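The long night at table 6

I learned to play poker from my aunt Celeste Cunha, who kept her chips in a biscuit tin and took my pocket money without blinking.
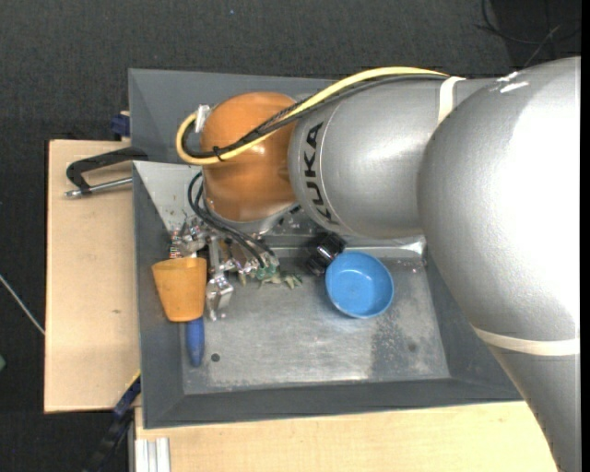
So when Caltemano opened its spring tournament to people like me (small buy-in, cheap sandwiches, 187 entries) I had my name down before I'd checked whether I could get the time off. I'd been playing online for two years by then, mostly on my phone, mostly badly, and I wanted to find out what it felt like with real cards and real people looking at me. Terrifying, is the answer! My first hand was a pair of nines and I put my chips in with all the grace of a big silver KUKA arm bent over a metal tray, except that I imagine those don't shake. The man on my left, Tiago Henriques, asked very kindly if it was my first live event. I said no. He raised me on the next three hands.

Everyone started with 2,000 in chips, which sounds like plenty until the blinds go up. Online I barely notice the blinds. A little number changes in the corner and on we go. In a card room somebody calls it out, half the table groans and you look down at your stack and do some very gloomy sums.

I spent the first two hours folding. Folding is dull, and I can see why people play too many hands when they've paid for a babysitter and a train ticket. I had eaten two of the sandwiches by the time I picked up ace-king, got called by Leonor Morais across the table, and hit a king on the turn. She tapped the felt and said "nice hand" in a voice that meant the opposite. I was absurdly happy. I wanted to ring my aunt.

What I hadn't expected was how much everyone talks. Lourenço Marinho, two seats along, had come down with his brother-in-law and told us about his kitchen extension from the first break until he went out with two pair against a flush. He shook hands all the way round the table and wandered off to the bar, and it was a good deal quieter without him. I missed the extension. They'd only got as far as the skylight.

By eleven we were down to 40 players and I was still in, with a stack I'd describe as modest. The room had that stuffy, late feeling, all cold coffee and coats on the backs of chairs. Lourenço Arruda, who was running the floor that night, came past and moved me to table 6, and that was where it went wrong. New faces, bigger stacks, a lot less chat. I got cross about losing a small pot and pushed everything in with queen-jack, and a lad in a green jumper turned over aces before I'd even sat back down.

I finished well outside the money. I'd set myself a limit before I left home, the buy-in plus my fare and supper, and I stuck to it, though the cash tables by the door did look very inviting on the way out (that's when they get you, tired and annoyed and convinced you're owed something). I bought a tea and watched the last few tables for a bit.

My aunt wanted the whole story the next morning, hand by hand. She was fine about the nines and rather proud of the ace-king. When I got to the queen-jack she put her cup down and asked me what position I'd been in, and I had to admit I couldn't remember. Out came the biscuit tin. I owe her four pounds twenty, and we're both signing up again in April.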